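Rizwan Weerasinghe

Okay, a few people asked me to say more about the Gukton hotline after my grumpy post this morning, so I'm going to try to do it properly. It'll be a long one. Get yourself some tea, I've got mine.

For anyone new here: I spent a good part of my working life as a note-taker and then a drafter on maritime security talks. I was never the person at the microphone. I was the person behind the person at the microphone, with a bad pen and a cold sandwich.

The news is that the government in Kollora wants to "pause" the hotline with the Florka side until there's a bigger agreement on the strait. Their foreign ministry says the line rewards bad behavior. I think that's a serious mistake and I'd like to explain why without calling anybody a fool.

(I know some of the folks making this decision. They're smart, they're tired, and they've been yelled at by their own legislature since October. I have a lot of sympathy.)

First, what the hotline is. People hear the word and picture two presidents with red phones. It's a duty officer in one coast guard operations room who can reach a duty officer in another, at three in the morning, and say "your boat is where our boat thinks it shouldn't be, what's going on?"

They don't negotiate. They aren't allowed to. The text we wrote says they may exchange position, heading, intent, and whether anyone is hurt. Then they hang up and both write it in a log. I must have typed "position, heading, intent" so many times that my kids could recite it.

It's called the Wanigasekara text by the people who worked on it, after the chair who got both delegations to stay in the building when they'd already ordered their cars. The official title is four lines long and I won't put you through it.

Now, the case against. I want to be fair to it, so let me lay it out the way Rajitha Jayasinghe did when we argued about it over dinner a while back (a very good dinner, by the way, I had thirds of the eggplant).

Rajitha's view is that Florka uses the line as cover. Their patrol boats push past the midpoint, the phone rings, they say "navigational error," and everyone relaxes. Next month they push a little farther. Over time the phone call has become part of the pushing.

And you know what? There's truth in that! I read the public incident summaries and some of those "errors" are hard to believe. A coast guard that can find a fishing skiff in fog can find a line on a chart.

The last published review listed 669 calls over the life of the arrangement. Of those, 67 were about a vessel that one side said was across the line on purpose. So when somebody on TV says the hotline is "mostly" about incursions, please gently tell them it isn't.

What's the rest? Fishermen with dead engines. A ferry that drifted. Somebody's nets wrapped around somebody else's propeller. A great many test calls, which are very dull and which I love, for reasons I'll get to.

I remember the reviewers being surprised by how much of the log was weather. Two officers comparing notes on a squall. That was never in the text. It wasn't forbidden either, so we left it alone, and I'm still glad we did.

Back to the test calls. Each side has to ring the other once a day, in both directions, and get an answer. In the drafting room this was the clause that everybody thought was silly. One delegate asked me if we were also going to require them to wish each other happy birthday.

But a phone you only use in a crisis is a phone that doesn't work in a crisis. The number's changed, or the interpreter's on leave, or the new guy on shift doesn't know he's permitted to pick up. You find all that out on the boring days if you make yourself call on the boring days.

There was one gap of 21 days when the line went unanswered on one end. I won't say which end because both sides still argue about whose equipment it was. Ships kept sailing, there was no shooting, and you could say that shows we can live without it.

I'd say we were lucky with the season. The fleets were mostly in port. Try the same gap when there are almost 300 boats working that narrow piece of water, plus the patrols from both sides shadowing them, and I'd sleep a whole lot worse.

So, what does a "pause" do? On paper it just stops the calls. In practice the desk gets reassigned, the interpreters get other work (they have rent to pay like the rest of us), and the officers who knew each other's voices rotate out. You don't unpause that with a press release.

I've seen this before with another channel, one I can't name, and it took years to get it back to where it had been. Years! For something that had been stopped in an afternoon because somebody needed a tough line in a speech.

Tharindu Gamage made a point to me that I keep chewing on. If you cut the line to punish Florka, you have to believe that Florka values it more than you do. And if they value it more than you do, it's a strange thing to accuse them of abusing.

I'm not sure I go all the way with that. Governments can value a thing and abuse it at the same time, and so can families with a shared car. But it's a good question to put to the ministry and I hope a reporter does.

What would I do instead? I'd keep the line and change what happens after the call. Right now the logs go into two separate drawers. Put them side by side each month, in front of officials from both capitals, and make somebody explain the "errors" one at a time, out loud.

We had a clause like that in an early draft. It came out in the last week, as things do in the last week, in exchange for something on salvage rights that I don't believe has been used since. I was too junior to lie down in the doorway. I've regretted it ever since.

I'd also publish the incident summaries faster. When they come out a year late, each side has already told its own public its own story, and a dry little table isn't going to change anyone's mind by then. Put the dry little table out within the month.

And I'd separate the hotline from the boundary question entirely. The boundary is going to be hard. It was hard for my bosses and for their bosses. Tying the one thing that works to the one thing that's been stuck for a generation means you'll end up with two stuck things.

Someone in my mentions asked whether this is all just appeasement with a phone bill. I laughed, I'll admit. But no, picking up the phone doesn't give away any water. The text says so in its second article: nothing said on the line may be used as evidence of a claim. We fought over that sentence for days.

You can be as tough as you like about the strait and still want the other fellow's duty officer to pick up. I'd say the tougher you plan to be, the more you should want it. If your boats are going to sail closer to theirs, then you need to be able to talk to theirs.

Jamila Sheikh, who has forgotten more about this strait than I'll ever know, thinks the pause won't happen and that it's mostly for show ahead of the budget debate. I hope she's right. She usually is. I'd still like to see it said in public by someone with a title.

If you live in Kollora and care about this, your representative's office does read letters, especially the ones that sound like a person wrote them. Say you want the line kept open and the logs reviewed. You don't need to know any of the jargon. Please be kind to the staffer who opens it.

One last thing and then I'll let you go. On the night the text was signed, the first test call was supposed to be a big moment, with both delegations standing around. The first ring went unanswered. So did the second. The chair just stood there with the receiver, perfectly calm.

On the third try a young officer picked up, terribly nervous, and gave position and heading for a vessel that was tied up at the pier. Intent: "staying here." The whole room clapped for him. I think of that kid often. He'd be pretty senior by now.

Thanks for sticking with me through all that. Replies are open, and I'll read them after supper. Disagree as much as you want, just do it the way Rajitha does, with food.
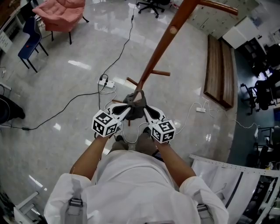
Marcelle Gaillard: I'm with you on keeping the line open, but I don't think the monthly side-by-side review would last past the first bad incident. One side would skip a meeting in protest and then you'd have a second thing to "pause." Could the logs go to an outside party who just publishes both, with no meeting at all?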